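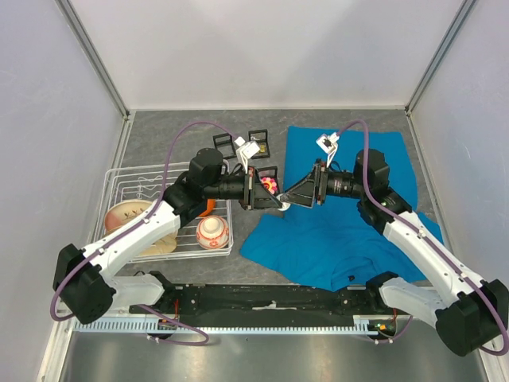
Household objects make up most of what this report covers, and in September most of them were crockery. The kitchen set is now complete apart from mugs, which Arnulfo Chávez keeps ordering and Privach keeps sending in the wrong size. Plates and bowls get the white wire rack, and the cream and pink plate with the brown branch pattern has become the house favorite, mostly on the strength of having survived. The small bowl with the red flowers came from Elvira Quintero's own cupboard, and she would like it noted that she expects it back.

The catalog stands at 406 objects, of which 381 have a shelf, a label and an entry that agree with one another. The others have two of the three. Jairo Restrepo is working through them on Monday afternoons and has asked for a second label printer. The present one stops every time someone runs the kettle. Cost is in the attached sheet, under Small Equipment, where Sotiris Kalogeropoulos has queried it in advance.

Clothing and trimmings went more slowly than we told you they would. We budgeted for plain folded items and then agreed, in a weak moment, to include things with bits on them.

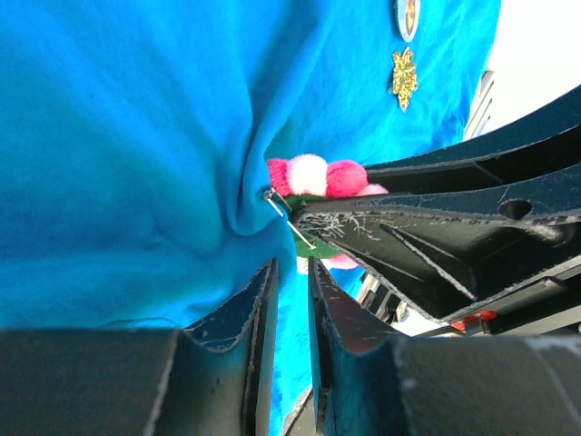
Pom-poms, glitter stars and safety pins all turn out to need their own line in the catalog, and the form Harkalance built for us has one box marked "Decoration (Y/N)". Ivars Toom has written to ask for a longer box. Until it arrives we are using the comments field, which holds 131 characters and has taught us all to write like telegrams.

Storage is the item we would most like to talk about. The Ramasamy shelving was delivered without its brackets, so the fabrics are still in crates on the landing – tidy crates, but the fire inspector was not charmed. We have moved 2 of them into Elvira's office, where she now sits sideways.

Spending is under budget for the period, chiefly on account of the mugs. We would like to carry the balance forward to Amus, the winter round, if the terms allow it. Please let Sotiris know either way before he orders the brackets.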